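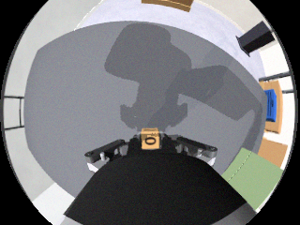 Before you spend anything on a robot arm for the workshop, write down the one job it will do and price that job. Sellers like Stulum and Zukari will happily show you a simulated run, and those are worth looking at, but look at them for the right things. A gripper with its fingers on either side of a small wooden block on a bare stretch of gray table tells you the block suits the gripper. Your own bench has glue drips, offcuts and a vise in the way. Ask for the same run with your parts, at your bench height, before you talk money.

Budget past the sticker. The arm I was quoted came to $2303. Nothing on that quote covered a mounting plate, spare finger pads or a stop button I could reach. Add those yourself. I put down another $250 for pads and brackets and I doubt it will last the year.

Measure the reach with a piece of string from where the base will bolt down. If you need more than 33 inches, go up a size or move the work closer. Moving the work is free.

Check your light too. Arms throw big shadows on the table, and a cheap camera may not like them.

Tshepo Mokoena asked me whether to get the Kotian or the Arau. My answer was to rent either one for 2 weeks and keep a tally of how often he had to step in. If the seller won't rent, I'd keep my wallet shut and buy a better clamp.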